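Ulgate Hand Tool Set

Contents: 918 clips of hand tools being hung up and taken down, 110 stills of the tools at rest. Paintbrushes, scrapers and small rollers.

Files: clips/, stills/, labels.csv. One row per clip - tool, start position, end position. Stills are listed at the bottom of the same file.

Known gaps: 478 clips have no end position yet. Rollers are under-represented.
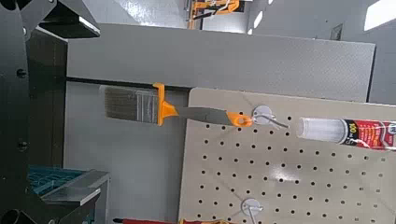

Lorcombe, February

Paintbrush with gray handle and orange tip, label "brush_flat". The hook by the tip is labeled "hook", the rod under the brush "rest".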